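Foundry notes: sand reclamation at Irholm

The thermal reclamation unit at Irholm has been back in use since July, after a reline of the furnace chamber. The work was done by Suvex, who also replaced the burner and the fluidising plate. Spent sand from the moulding line is now going through the unit on both shifts.

Loss on ignition in the reclaimed sand had crept up through the spring, and we were seeing more gas defects in the thicker pump bodies. The old plate had worn unevenly, so part of the bed was getting too little air. Reclaimed sand now makes up 67 per cent of the facing mix. The backing mix is all reclaimed, as before.

Anyone ordering new silica sand for the Devach site should note that the minimum delivery has gone up. Please combine orders with Irholm where the grade is the same.

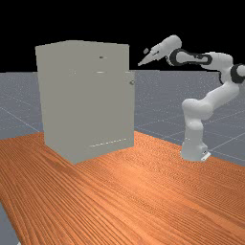
Core shop

The trial of the Hwang binder has reached its third month. Strip times are a little longer than with our present resin, but the smell is much less and the cores keep well on the rack. So far 368 cores have been poured in grey iron, mostly valve housings. Veining was found in a few of the early ones and the coating has been thickened - this seems to have dealt with it.

The next stage is a run of almost 2000 cores at Devach, using reclaimed sand only. Moulders there should keep to the usual bench life and write the batch number on every core tray. Results will go in the next newsletter, together with the revised coating sheet.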